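Last updated: January, 16:13
Posted by Raghda Nimri

Ticket 59 -- linen handling, Tultow bench

Still open, sorry! I know Prulitz wanted this closed before the trade visit, but the folding routine is giving me grief again. It loses the edge of the cloth on plain white stuff, and I got 4 failed grasps out of 13 tries on the default settings. Patterned tea towels are fine (of course they are, I've got a drawer full of them at home and I can fold those myself).
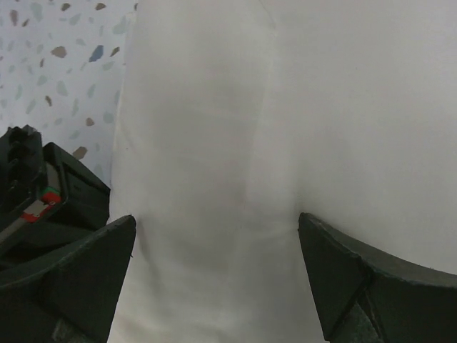 Anyway, I dropped the closing speed to 54 and turned off the auto-retry, which just scrunches everything up. Bit better on the thin cloths -- no change on anything padded. My mum asked when she can have one for the ironing and I told her not to sell the board yet.
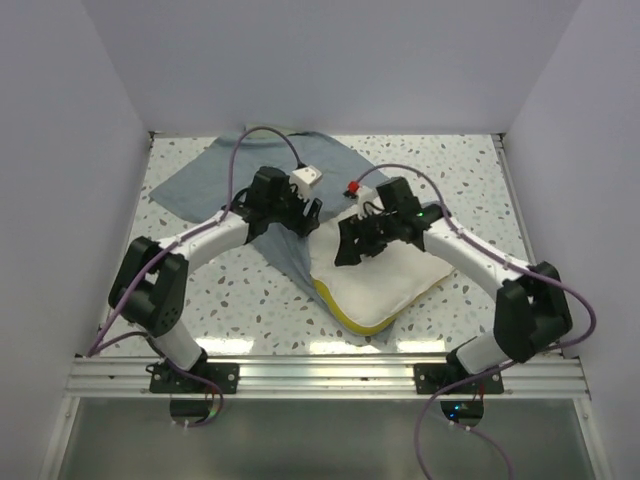 Both arms over the white cushion, blue-grey cloth underneath.

Next job is the two-arm lift with the Trurska settings file, if somebody can send me the newer copy? Mine won't load. Leaving this as open, low priority.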